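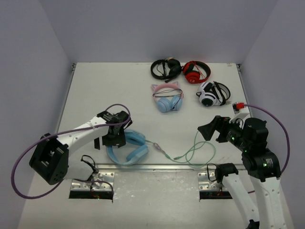 白い台上のヘッドホン五台

# 市民ロードレースの制限時間短縮について

2019年4月23日

Wokham市民ロードレースの主催団体は、六月の次回大会から制限時間を100分に短縮する方針を公表した。従来の制限時間は二時間である。公表資料によれば、前回大会の完走者のうち96名が100分を超えてフィニッシュしており、新しい規定のもとでは、この96名はいずれも記録を得られないことになる。本会はこの方針に反対の立場をとる。以下にその理由を述べ、あわせて代替となる運営案を示したい。

はじめに、短縮を求める側の事情は承知している。コースはPlascombe地区の生活道路を通り、周回を3周する形をとるため、交通規制の解除が遅れれば住民の負担は大きい。沿道の商店からは、午前中の搬入ができないとの申し出が毎年寄せられている。給水所の人員も終盤には手薄になり、救護班の待機時間も延びる。こうした負担を誰かが引き受けて大会が成り立っている以上、参加者の側が「走る権利」だけを主張することには無理がある。

しかし、公表資料を読むかぎり、規制の解除が遅れる原因と最後尾の走者の到着時刻との関係は、十分に検討されていない。前回大会で解除が予定より遅れた区間は橋の手前の一か所であり、その主な要因は資材の回収車が別の区間に先に回ったことにあった。最終走者が同区間を通過した後も、防護柵は長く路上に残されていた。走者を早く打ち切っても、回収の順序が同じであれば、住民が道路を使える時刻はほとんど変わらないと考えられる。
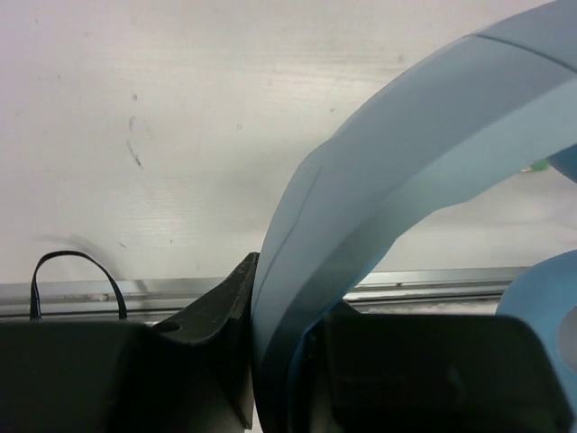
## 後方の走者は誰か

制限時間の議論では、後方の走者が「練習不足の参加者」として一括して扱われやすい。実際の顔ぶれはかなり異なる。前回の完走者名簿を年代別に見ると、後方には高齢の継続参加者と初参加者が多く含まれている。前者の中には第一回から欠かさず出場している者がおり、後者には、地元の走歩教室を修了して初めて大会に臨んだ者がいる。どちらも、大会が募集要項の冒頭に掲げる「市民の健康増進」という目的に最も近い人々である。

本会が運営を支援しているDeltine走友会では、初心者に対し、最初の一年は距離を延ばすことを優先し、速度の目標を設けないよう指導してきた。故障の多くは、身体が慣れる前に速度を上げたときに起きる。目標とする地元の大会に厳しい制限時間が設けられれば、この指導は根拠を失う。間に合わせるために無理な練習を積むか、出場そのものを見送るかの選択を、初心者に迫ることになるからである。

走ることを主題とした手記や入門書が広く読まれるようになって久しい。Bustamante書房の読書会でも、運動経験のない著者が一年をかけて大会に出るまでの記録はよく取り上げられ、読後に走り始めたという声が少なからず聞かれる。この種の本に描かれる最初の大会は、例外なく遅い。歩きを交え、沿道の人影がまばらになった頃に帰ってくる。読者が心を動かされるのはその場面であり、それを読んで走り始めた人が最初に向かう先も、地元の小さな大会である。受け入れ側が入口を狭めることの影響は、一回の大会の参加者数だけでは測れない。

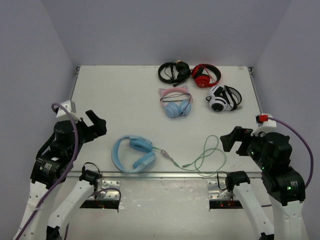
赤、黒、白と黒の各機種と、桃色の猫耳がついた機種

## 競技性の向上という論拠

方針の説明には、短縮によって「大会の競技水準が高まる」との一文がある。この点には特に疑問が残る。上位の走者にとって、後方の制限時間は走りに影響しない。優勝争いの水準を左右するのは、コースの計測精度、先導の質、招集時の整列方法といった事項であり、いずれも制限時間とは独立に改善できる。平均完走時間は確かに縮まるであろうが、それは遅い記録を集計から外した結果にすぎず、走者が速くなったことを意味しない。

周回コースに特有の問題として、先頭集団が後方の走者を追い抜く際の混雑も挙げられている。これについては理解できる。幅の狭い区間では、実際に接触の危険がある。ただし、追い抜きが集中するのは二周目の半ばまでであり、100分を過ぎた時間帯の路上に先頭集団はすでにいない。混雑への対策としては、左側走行の徹底と、スタート時の申告タイム別の整列が有効である。

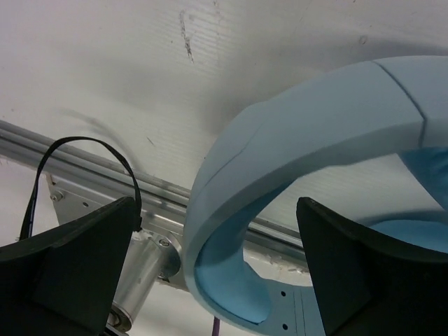

整列については、他の規模の近い大会で行われているように、申告タイムを証明する書類を求める必要まではない。受付時に色の異なる番号布を渡し、区画ごとに誘導すれば足りる。人員の増加もわずかで済み、参加者への周知も要項の一項目を改めるだけで可能である。

## 代替案

本会は次の三点を提案する。

- 制限時間は二時間を維持し、最終周に入る地点にのみ関門を設ける。関門の時刻は要項に明記し、当日も掲示する。
- 規制の解除を区間ごとに行い、最終走者の通過後、200メートル単位で順次防護柵を撤去する。回収車の経路は走者の進行方向に合わせる。
- 終盤の走者には歩道への移行を認める。移行後も計測を継続し、完走として扱う。

第三の点には、記録の公正さを損なうとの異論が予想される。歩道を通れば、信号や段差のために走行条件が変わるからである。この異論はもっともであり、移行後の記録には注記を付し、順位の対象から除くことが適当であろう。該当する走者の多くが求めているものは順位ではないと本会は見ているが、この点は主催団体において参加者に直接尋ねるべきである。これまで、後方の走者を対象とした意見聴取は一度も行われていない。

費用についても付言する。区間ごとの解除には、誘導員の配置時間を細かく組み替える必要があり、警備の委託費が増える可能性がある。本会はその増額分を参加料に上乗せすることに反対しない。現在の参加料は近隣の大会と比べて低く抑えられており、わずかな引き上げであれば理解は得られると考える。上乗せ分の使途は、決算報告において独立した項目として示されることが望ましい。

次回大会の要項はまだ確定していない。主催団体には、前回大会における区間別の規制解除時刻と、周回ごとの通過人数を公開したうえで、方針を改めて審議することを求める。資料が公開され、最後尾の走者と解除の遅れとの間に明確な関係が認められる場合には、本会も制限時間の見直しについて協議に応じる用意がある。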